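Contra la mesa perfecta

Octubre es mes de visitas en mi casa, y cada octubre alguien me corrige los cubiertos. El año pasado fue mi cuñada, que movió un tenedor dos centímetros a la izquierda con la delicadeza de quien endereza un cuadro en casa ajena. No dijo nada. Las personas que corrigen cubiertos nunca dicen nada, lo cual es bastante peor.

Llevo tiempo pensando en la bandeja como forma de resistencia. La mesa puesta, la de manual, exige que cada pieza tenga una coordenada y que el comensal la adivine. La bandeja, en cambio, admite una cuchara y un vecino para la cuchara, y de ahí cada cual se sirve. Si además el mango es azul claro, hasta un invitado distraído sabe cuál era el suyo cuando vuelve del baño.

Ya oigo la objeción: eso es de comedor de empresa. Puede ser. En el comedor de Henmont, donde comí a diario durante siete años, había bandejas, y jamás vi a nadie sufrir por la posición de un cuchillo. Sufríamos por el puré.
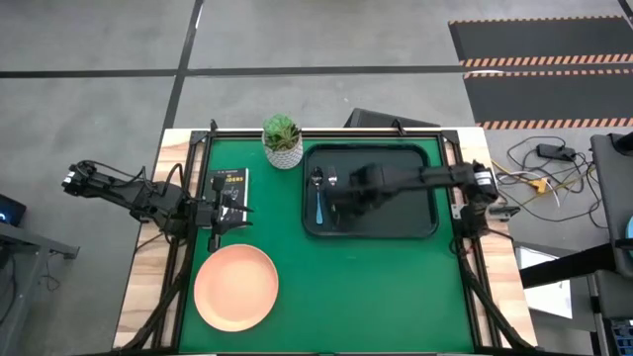 El mango de color y sus enemigos

Tengo una amiga, Beril Demirtaş, que sostiene que un cubierto con el mango de color es un juguete. Ella heredó una cubertería Valentini de 32 piezas, guardada en un estuche con forro, y la saca en abril, por su cumpleaños, con cara de notario. El resto del año come con lo que hay en el cajón, como todos. Yo le pregunto para qué quiere entonces el estuche y ella cambia de tema.

Mi defensa del mango de color es modesta. Un tenedor rojo se encuentra. Se encuentra en el fregadero, en el fondo de la cesta del picnic y debajo del sofá, sitio al que los tenedores llegan por medios propios. Los de acero entero, tan elegantes, se mimetizan con los demás y desaparecen de tres en tres. En el catálogo de Fallorer vi un juego de mesa que costaba unos 900 euros, todo igual, todo liso, y solo pude pensar en la angustia de perder una cucharilla de postre.

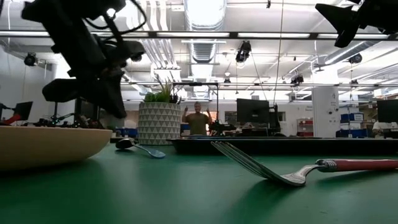

Otra manía que no comparto es la de vaciar la mesa de todo lo que no se come. Me parece muy bien que haya una planta en una maceta blanca con triángulos grises, aunque estorbe para pasar el pan. La planta da tema de conversación a los tímidos y tapa un poco al pariente que habla de hipotecas. Un cuenco de madera en la esquina también tiene su oficio: hoy lleva nueces, mañana las llaves, y nadie le exige que combine con nada.

Lo que me cansa de la mesa correcta es que está terminada antes de que llegue la gente. Uno se sienta y ya va perdiendo. Con los cubiertos puestos de cualquier manera, el primero en llegar coge lo que necesita, el segundo aparta la cuchara para apoyar el codo y a la media hora aquello parece una cena.

Este año viene otra vez mi cuñada. He comprado en Rarow otro juego de mangos de colores y pienso dejarlo todo en la bandeja, sin orden conocido. Si mueve algo, le pondré la planta delante.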